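Packing Line Automation: Questions from Staff
Briker site, finishing and packing departments

What is changing?
Starting in May, the Costari cells take over tray loading and carton stacking on lines 7 and 8. Hand finishing, inspection and repairs stay as they are.

Will anyone lose their job?
No layoffs are planned. The seven people now on tray loading have been offered places in inspection, cell operation or shipping. Pay grade carries over in all three.

Who do I ask about my own placement?
Nga Dương in the operations office. Her door is open from 2:00 to 3:30 p.m., and night shift can leave a note in the box by the time clock.

Do I have to learn programming?
No. Cell operators start and stop the arm, clear faults and swap gripper fingers. Changes to the program itself go through Tabrizi, the installer.

How long is the training?
Roughly 315 minutes, split over two shifts and paid at your normal rate. The first part is done on a simulator in the break room annex. The second is at the cell with a trainer.

What do we do in the simulator?
You work from the gripper's view over a plain wood surface and practice lining up before any parts are added. People who have never used one usually need a few tries to get used to looking along the fingers.

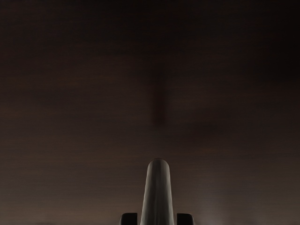 You can repeat any exercise as often as you like. Scores are not kept, and supervisors do not see how many times you ran it.

Can I walk up to the arm while it is running?
Stay outside the yellow line. If you need to go in, press the hold button, wait for the solid white light, then open the gate. Report any gate that does not latch.

What happens to the line rate?
It stays where it is through the first month. After that it will be reviewed with the shift leads.

Does this affect the Lellness orders?
Not yet. Those cartons are odd sizes and will still be packed by hand on line 3.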